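Bokville House – Soft furnishings and textiles check
Ground floor sitting room and textile store
Period: February
Inspected by: Emese Simon
Reviewed by: Sanaa Cherkaoui

Key: P = pass, A = advisory, F = fail, N/A = not applicable

1. Fire safety

1.1 Permanent fire label present on upholstered seating – P
1.2 Loose cushion covers labelled – A
Comment: Label missing from one Grumton cover. Supplier to confirm filling and cover type in writing. Hold in store until the reply is on file.
1.3 Clearance between textiles and fixed heaters, minimum 1,000 mm – P
Comment: Measured at both heaters. The floor tape is worn by the door and should be renewed.
1.4 Throws and covers kept off table lamps – P
1.5 Extension leads free of fabric – F
Comment: Lead behind the settee was running under a folded throw. Throw removed during the visit. Lead to be rerouted along the skirting before the room is let again.

2. Condition of fabrics

2.1 Seams and borders sound – A
Comment: Check contrast trims by hand along the full length. Loose stitching over 21 mm goes to repair – anything shorter is noted and left until the next check.
2.2 Fringes and tassels secure – P
Comment: Pull test carried out. Tassels must not hang within reach of the cot position.
2.3 Heavy woven fabrics free of moth and beetle – P
Comment: Folds opened and brushed out. Trilik traps replaced, nothing found in the old ones.
2.4 Printed cottons free of damp marks – P
2.5 Zips closed, pullers intact – A
Comment: Two pullers missing. Spares are in the Mahmoudi box, second shelf.

3. Trip and handling hazards

3.1 Floor cloths flat, no raised edges on walkways – P
3.2 Textiles not stacked above shoulder height – F
Comment: Top shelf of the store overloaded. Heavy items to go on the bottom shelf, cushions above. Shelf limit is 115 kg, evenly spread.
3.3 Small items kept out of folded bedding – A
Comment: Open out every fold before laundering. Pins, pouches and similar to be logged separately.

4. Records

4.1 Stock list matches shelf labels – P
4.2 Repair log signed – A
Comment: One entry unsigned. SC to follow up.
4.3 Replacement value of any single item above 3,000 reported to the office – N/A

Actions 1.5 and 3.2 to be closed before the next letting. Remaining advisories carried forward.

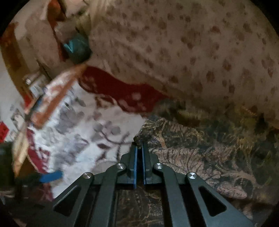

Ref. 2.1 – spotted fabric with deep red border, dark leaf-patterned cloth beneath.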